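Diary of the Lending Room, Huenchumán House
October

The room was opened at 7:30 a.m. and the heating was set for the day. Deliveries were received at the side entrance before the first families arrived. Two cartons from Skumis contained replacement puzzles and a bag of wooden beads. The beads had been ordered in the large size and were supplied in the small, and the bag has been set aside for return. The delivery note was signed with a remark to that effect.

The morning was given to the returns shelf, which had been allowed to fill during the week of the school holiday. Items were checked against the loan cards, wiped down and placed on the trolley for shelving. Set 638, the farmyard, came back complete except for the gate. Set 74 was returned in the wrong box, with the lid of another set, and it took a good part of the morning to find where its own lid had gone. It was on the top shelf under the spare aprons. Borrowers will again be asked to keep lids and boxes together – a line to this effect already appears on the card, in type that is perhaps too small.

After lunch, attention turned to the sorting table. The present arrangement has been under discussion since the summer, and it was agreed to try a plain fabric cover on the white tabletop, with green tape to mark out the surface and a shallow basket kept on the right. Foam blocks are to be dealt with first, as they take up the most space on the shelves and are the easiest to inspect for tears. 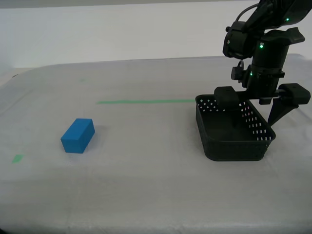
The cover is to be smoothed at the start of each session. Creases make it harder for the younger children to stack anything on it, and two families have mentioned this. Ironing was suggested and declined. The tape holds well enough on the fabric for the time being, but it should be checked at the end of the month, and any piece that has begun to lift should be replaced in the same color.

Perforated baskets remain the preferred kind. They can be rinsed in the sink and left to drain, and crumbs do not gather in the corners as they did in the old tins. A quotation was received from Prosside for a further supply, at a price of 90 for the lot, delivery included. The quotation was filed and no order has been placed. It would be sensible first to see how the present baskets are used through the winter.

The loan register was brought up to date in the afternoon. Total loans since the room opened now stand at 3,494. The old register is full and has been moved to the office cupboard, where it may be consulted on request. The new one has wider columns, and the column for missing pieces is at last on the same page as the name of the set.

A message was received from the Cimine branch asking whether the foam shapes could be lent to them for their open morning. They were told that the shapes could go once inspection was finished, provided that they were carried in the zipped bag and kept out of the rain. The zipped bag has a broken pull and will need a loop of string.

The room was closed at 5:15 p.m. The window by the sink was found open and was shut. The small beads are still to be returned.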